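# The Long Way Down to Wutberg

In the village where I spend most of the year, the bakery closed before I came to live there. The bread comes now from Wutberg, which lies 710 meters lower, and it comes on the same bus which takes the children to school. The driver puts the crates on the two front seats and fastens them with the belt. When I saw this the first time I thought it was a special favor for one day, but it is how bread travels in our valley.

I want to write about this bus, because it is the subject of every conversation here since the spring. The company that runs it, Greltier, has proposed to end the line above Tazi. People who live higher would telephone the evening before, and a small van would come for them. On paper this is a better service. The van would go also on the side roads, where the bus never went, and it would not drive empty in the middle of the morning. I have read the proposal two times and I did not find in it a sentence that is false.

Still, I understand why it makes people unhappy. A bus that you must order is a different thing from a bus that passes. When it passes, you may decide at the last minute. You may go down for a pair of shoelaces, or for no reason, and you do not need to explain yourself to a telephone. My neighbor, who is 85, says that she has never in her life made an appointment to leave her own house, and she doesn't wish to learn it.

The line is older than the paved road. Before the bus there was a mail cart, and before the cart there was a man with a mule who took letters up as far as the chapel. The stops have kept names from that time, and some of them are names of farms which no longer have a roof. The stop where I get on is called after a well. I have looked for the well in all seasons and I suppose it is under the parking place.

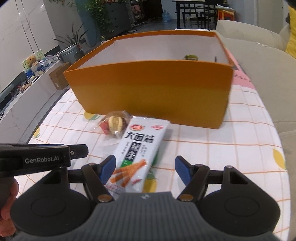 The van will be full of the same three people who know how to use the telephone in time, and the rest of us will stop going, a reader in Tazi wrote to me in July, after I had published a short note on the matter. I have kept the letter on my desk. It came with a list of the small trips its writer had made in one month, and next to most of them was written "decided at the door."

This is perhaps what is most difficult to put in a report. The officials count passengers, and they are right to do it, because the line is expensive. In the last year, 1,133 tickets were sold above Tazi. It's a small number for so much fuel. But a ticket says only that somebody sat down. It does not say that the dentist in Wutberg gives the late hours to people from the upper villages, or that the choir begins its practice at twenty past because the bus arrives at a quarter past. When the timetable was changed four winters ago, the choir changed too, and then the pub which feeds the choir.

I went to Steludton to see how the telephone van works in practice. It was introduced there in a valley very similar to ours, a little wider and with more cows. I had expected complaints, and I heard some. A farmer told me that he had waited in the rain with his booking number while the van went to a hamlet with the same name on the other side of the river. But at the health center I met also a young mother who was content. For her the old bus had stopped too far away to go with a stroller, and now she is taken from her gate. She had used the service that week more often than she had used the bus in a whole year.

So I came home less certain than I went. I traveled back with the last bus of the evening, the one at ten past seven, and we were four passengers until Tazi and after this I was alone. The driver turned off the lights in the back, as they do, so that he can see the road better. He asked me if I was in a hurry, and I said no, and he stopped by the sawmill to hand out a bag of chicken feed to a man who was standing there with a flashlight.

The decision will be taken before the snow. Greltier has offered a middle way, with the bus kept for the school hours and the van for the rest of the day, and in the upper villages they discuss now what should happen with the bread. It could come with the school bus, if the baker in Wutberg agrees to begin earlier. He has said that he will think about it when the summer guests have left.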